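Clearing a Place to Work: Our Study Corner Project
Final report for Everyday Spaces, spring term
Ruby-Lee McPhee, Haziq Krishnan and Kerubo Rotich

Why we picked this

When our instructor, Murray Tawhiri, asked every group to find one small piece of the campus that could be made nicer to use, we spent most of a week arguing happily over benches and bike racks. Then Kerubo mentioned how hard it was to find a spot in Donnelly Hall where you could spread out a big drawing and leave your elbows where they wanted to be (she is left-handed and has strong feelings on the subject). The rest of us knew exactly what she meant, and that was more or less that.

Donnelly has plenty of seats. What it lacks is surface. The long desks upstairs are shared, and by the middle of the afternoon they are covered in chargers, lunch and other people's coats. We wanted to try out a corner with one good table, plain walls and as little else as possible, and see whether people liked working there.

Getting it together

The table came from Trurkwood, the secondhand furniture shop down the hill, and cost us $24 after Haziq had a very long and friendly chat with the owner. It needed cleaning more than anything. We washed it with mild soap, let it dry overnight, and rubbed a little Clereo oil into the top with an old T-shirt. If you try this yourself, please go easy on the oil! Our first coat was much too generous and we spent a whole evening wiping it back off.

For the walls we borrowed partition panels from the theater department. Digby Halliday, who looks after their storage room, let us keep them until the end of March and showed us how to line them up so they meet properly at the corner. You start with the corner itself and work outward, and you don't tighten anything until every panel is standing. We did it the other way around the first time, and had to take the whole lot down again.

What we asked people

Over 12 days we left a notebook by the entrance for anybody who used the corner. We kept the questions short: what did you come to do, did you have enough room, and what would you change? We got 24 written replies, some of them a single word and one of them two pages with a sketch.

Most people came to draw, cut paper or sort through notes. Quite a few said they liked having nothing on the walls to read. One person wrote that the brown of the wood felt friendly next to all that white, and we had been thinking the same thing ourselves ever since the panels went up. 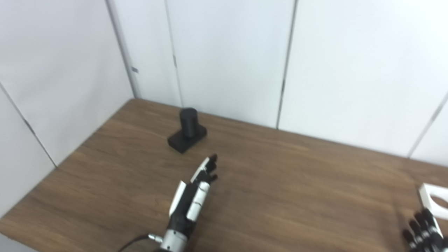 The complaints were fair ones, too. Glare came up more than anything else, as a shiny tabletop and bright light do not get along very well, and people working on glossy paper felt it most. We think a softer finish would help, and we'd like to try a wax in place of the oil. Two writers found the white a bit chilly and asked for a pinboard. We talked that over for a long time and couldn't agree. Haziq would put one up tomorrow, while Ruby-Lee is sure it would be full of old flyers inside a month.

If we did it again

We would borrow the panels sooner and give ourselves a free weekend to put them up. We'd also ask people how long they stayed, a question we simply forgot to put in the notebook and missed badly when we sat down to write this. Our whole budget was small enough that another group could easily repeat the project in a different building, and we would love to hear how it goes. The notebook is with Murray Tawhiri in room 307 for anyone who wants to read the replies in full.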